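Cellule Clestodon : régler d'abord dans le simulateur, visser après

Dix-huit heures passées, atelier Bandis, et la cellule ne tourne toujours pas. Normal. Personne n'est inquiet, la vraie machine est consignée jusqu'à demain. Tout se joue à l'écran.

Le Clestodon, pour ceux qui débarquent : un bras blanc, une pince à deux doigts, un plan de travail. Petite cellule de tri et d'empilage. Vendue comme simple. Elle l'est, une fois réglée. Avant, c'est autre chose.

Le problème du jour : la hauteur de dépose. Au dernier changement de doigts, les nouveaux patins sont arrivés plus épais que les anciens. Pas grand-chose à l'œil. Assez pour que le bras vienne écraser les pièces au lieu de les poser. Sept arrêts dans la matinée, un doigt fendu, une équipe qui râle. On a donc tout repris à zéro, repère outil compris.

Méthode maison : rien sur la machine tant que ça ne passe pas en simulation. Le logiciel s'appelle Caline (oui, tout le monde a fait la blague). On y charge le bras, la pince, la table, et des volumes bêtes. Un grand bloc bleu pour le support haut, des petits cubes de couleur pour les pièces. Pas de texture, pas de décor. On veut voir où ça touche, c'est tout.

Le cas qui fâche, c'est la dépose en hauteur, près d'un coin. Sur la table, une erreur de hauteur se rattrape. Sur le bloc, non. Le cube dépasse un peu du bord, le bras revient au-dessus, et si le point de dégagement est trop bas il accroche en repartant. Alors on rejoue. Encore. On remonte le dégagement, on ralentit la fin de descente, on rejoue.
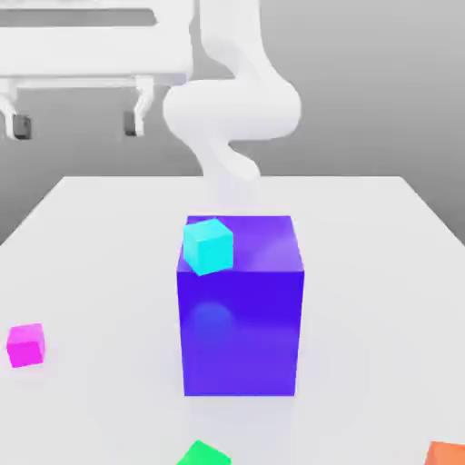

Tôn n'y croit qu'à moitié et le dit sans détour : la simulation c'est très bien pour les trajectoires, mais elle ne sait rien du jeu dans les axes ni d'un patin usé, et une cellule validée à l'écran peut très bien planter au premier cycle réel. Il faudrait d'après lui passer deux fois moins de temps sur Caline et deux fois plus avec la cale et la clé dynamométrique.

L'objection est connue chez Bandis. Elle a même fini par changer la procédure. Depuis avril, chaque réglage validé à l'écran doit être refait à la main, vitesse réduite, capot ouvert sous clé, avec quelqu'un sur l'arrêt d'urgence. Long. Pénible. Mais les doigts cassés se font plus rares.

Le déroulé, en vrac. Consigner. Démonter les doigts, nettoyer les portées (un copeau dessous et tout est faux). Remonter, serrer en croix. Mesurer l'écart entre patins, pince ouverte puis fermée. Reporter dans Caline, pas l'inverse. Rejouer les 26 déposes du programme, les basses d'abord, les hautes ensuite. Noter celles qui frottent. Corriger une seule valeur à la fois, sinon on ne sait plus qui a fait quoi.

Ce soir, 13 passent du premier coup. Les autres, non. La plupart pour la même raison : l'ancien repère outil traînait dans un sous-programme, recopié il y a des lustres et jamais mis à jour. Une ligne. Toute une matinée d'arrêts pour une ligne. On la supprime, on relance, et cette fois ça défile.

Reste l'entretien courant, le parent pauvre. Le compteur de la cellule affiche 2 181 heures. La graisse du poignet aurait dû être refaite avant, les câbles le long de l'avant-bras commencent à marquer au pli. Rien de dramatique, rien à laisser traîner non plus. Les gaines sont commandées, la graisse est en stock, le créneau est pris sur l'arrêt de demain, juste avant les essais à vitesse réduite.

Et les patins épais ? On les garde. Ils tiennent mieux les pièces, tout le monde est d'accord la dessus, même Tôn. L'ancienne référence part au fond de l'armoire avec une étiquette rouge : ne pas remonter sans refaire le repère.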